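Plirnow Granik Gets Bigger Battery And A Real Tow Rating

The electric van also receives new wheels, but the price stays a secret for now.

Dec 14, 2018

Plirnow confirmed today that the Granik, its small electric van, will be offered with a second battery next year. The company showed the van in September with one battery only, and many visitors at the stand said that the range of 300 kilometers was too short for them. The new version is called Granik Long and it should reach 400 kilometers on one charge.

These are the numbers of the maker. An official test has not been made yet, so we would wait a little before planning a long holiday with it.

The bigger pack sits under the floor, in the same place as the smaller one, and the load space does not change. The van becomes heavier, however, and for this reason Plirnow has chosen stiffer springs at the rear. The motor is the same in both versions.

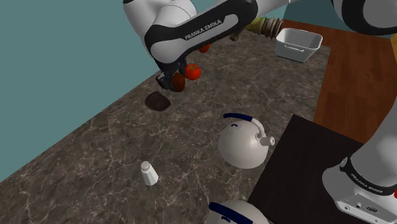

A Franka Emika robot arm above a marble countertop, with a red tomato next to the gripper. Computer rendering.

Kai Schmieder, who leads the van program at Plirnow, told reporters in Jestgate that towing was the question he had heard most often this year. "People asked me first about the trailer and only then about the range," he said. The Granik Long will be allowed to pull a braked trailer, which the normal Granik is not. The exact weight will be published together with the price list.

Buyers of the Long can choose between 20-inch and 21-inch wheels. The larger ones look good in the press pictures, but they will probably cost some range, and Schmieder did not want to say how much. The seats come from Wegener and can be ordered with heating – in the first Granik this was possible only for the driver.
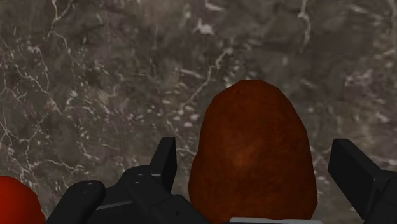 Polished dark marble with white veins. Computer rendering.

What about customers who have already paid a deposit for the normal version? They may change their order to the Long without losing their place in the line, Plirnow says. They must do it in writing, and the delivery can then move to a later month.

Both versions will be built on the same line in Jestgate. The normal Granik comes first, and the Long follows when enough battery packs are available. Plirnow has not given a date for this.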